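Keep the steel wool out of sight? No thanks

Every spring, usually May, someone tells me the sink should be bare. Sponge in a cupboard, scrubber in a box, box in another cupboard. I've tried it. Lasted 7 days.

A clear surface is lovely, granted. Pale wood, bit of grain, light on it.

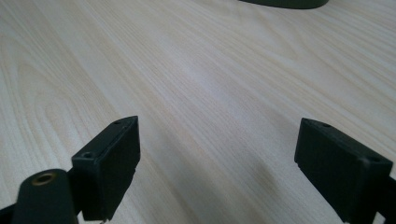
Pale wood, fine grain.

But you still have to wash up. And a scrubber shut in a cupboard sits in its own damp – mine went orange. So, a corner shelf. Metal, slotted base, low rim so nothing slides off. Air gets underneath. Takes up a corner that was doing nothing anyway.

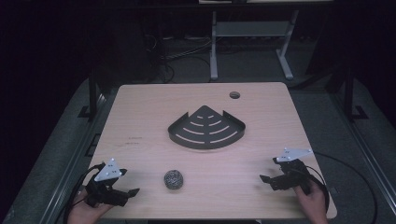

Corner shelf and scrubber, on the table.

People say it looks messy. One scrubber! I had 16 things round the taps before this, now I dont. The rule in our house is simple, if it gets used daily it lives in the open. Erunari, the shop I buy from, sells lidded tubs for this. Pretty tubs. Still no.

And when the coils start to fray and go stringy, you see it and bin it. In a tub you'd find out with your fingers.

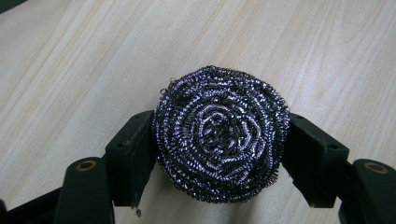

What about the soap?

Same shelf, other end. Let it drain. Thats the whole arguement really.

Contact | © Skiston Home Pages | Back to top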